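Para: lista-lavanderia
De: Szymon Mazurek
Fecha: June 29, 2019
Asunto: Re: turnos y brazos en la sala de clasificado

Dorota, contesto rápido entre dos cargas, perdón por las prisas.

El jueves Dorota Grabowska escribió:
> Pregunta para los de Hutivton: desde febrero en Szulc nos
> dicen que el clasificado lo hará la máquina y que a las de
> mesa nos pasan a "supervisión". ¿Qué es eso en la práctica?
> ¿Se cobra igual? ¿Y quién levanta los cestos? Yo llevo en
> mesa desde 1999 y no quiero enterarme por el tablón.

En la práctica: media jornada mirando y media arreglando lo que queda a medias. Categoría la misma, plus de mesa fuera, eso lo estamos peleando. Pedidlo por escrito ANTES de firmar el cambio de puesto, nosotros lo hicimos tarde.

Lo de los cestos. Aquí los dos brazos trabajan con el cesto en el suelo, así que agacharse, menos. Para la espalda bien, no voy a decir otra cosa. Pero la tela amontonada le cuesta, mangas enredadas, forros, y ahí entra una de nosotros. Esto es el puesto 2, con ropa roja, las pinzas en el borde del cesto: 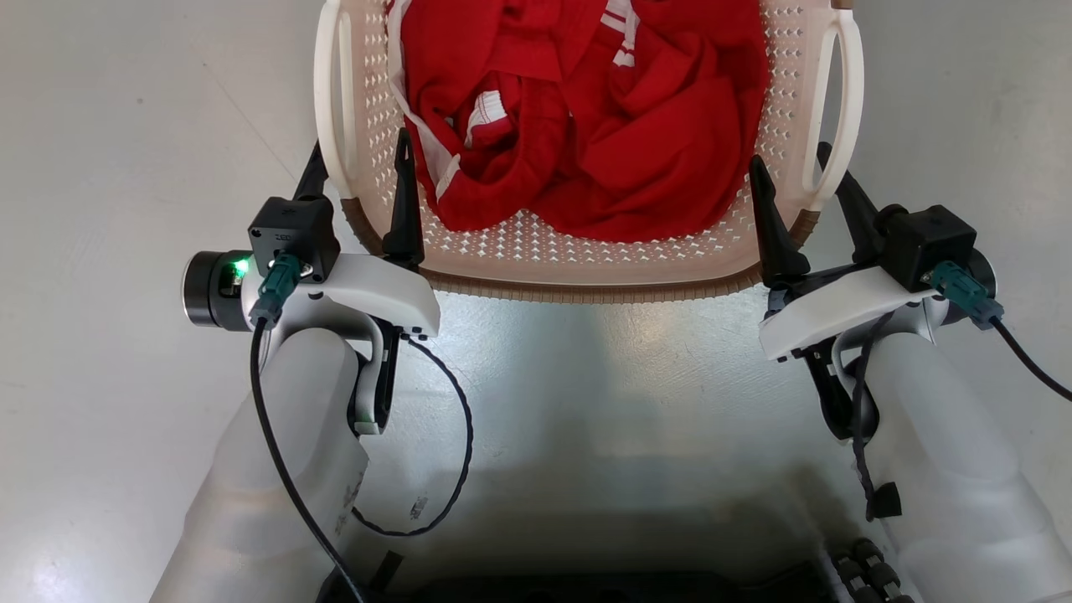 Lo que os va a cambiar a vosotras

1. El ritmo. Antes lo ponía la mesa, ahora lo pone la pantalla. El lunes salieron 1019 prendas y nos preguntaron por qué no 1254, que es lo que pone el plan de Tetemden. Nadie supo decir de dónde sale esa cifra.

2. Los descansos. Si se para la máquina no cuenta como descanso, que quede claro. Nosotros tenemos 30 minutos fijos, firmados.

3. La formación. Fue una mañana. Pedid dos días, y que venga alguien que conozca la ropa y no solo el programa.

4. Los cables. Que os digan quién los puede tocar y quién no, aqui hubo lío con eso.

Las de Adulcombe creo que tienen ya un acuerdo sobre el plus, si alguien lo tiene que lo mande a la lista porfa. Me llaman, luego sigo con lo de las categorias.

Szymon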